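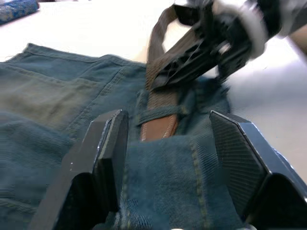
Leave the Belt in the Jeans

My mother took the belt out of every pair of trousers before they went in the drawer. I did the same for most of my life. I have stopped, and I think other people should stop too.

Threading a belt is slow work at the wrong time of day. At 6 in the morning you miss a loop at the back, find out when the buckle is nearly done up, and pull the whole thing out again. Jeans are the worst for it. The loops are stiff, the denim bunches up behind them, and a wide leather belt has to be coaxed under each one. Do it in the evening with the jeans flat on a table and it goes easily. You can see every loop, and you can lift a length of belt and feed it through without twisting around to look.

Kagiso Buthelezi, who I shared an apartment with for 4 years, disagrees. He says a belt left in the loops gets a permanent bend and pulls the waistband out of shape on the shelf. He hangs his belts on a hook by the buckle. I grant him the bend. My oldest belt has one, and it sits where my hip is, so I don't mind it.

His better point is laundry. A belt does have to come out before the wash, and people forget. I have forgotten 2 times, and the second time the leather never recovered. Still, that is one removal per wash, and I don't wash jeans often.

Braided belts make the case stronger. The woven part is bulky and can snag on a rough seam, so I want to thread one as seldom as possible. The leather tab at the end helps, and I start with that. 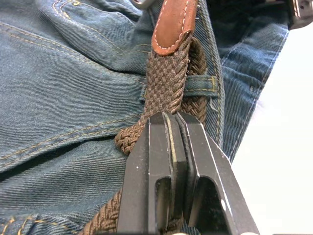 Which way should the belt go through?

Start at the left front loop and work around the back if you want the end to finish on your left, the usual way on men's jeans. Go the other way if you're used to the opposite. Pick one and keep to it, and the jeans will be ready when you are.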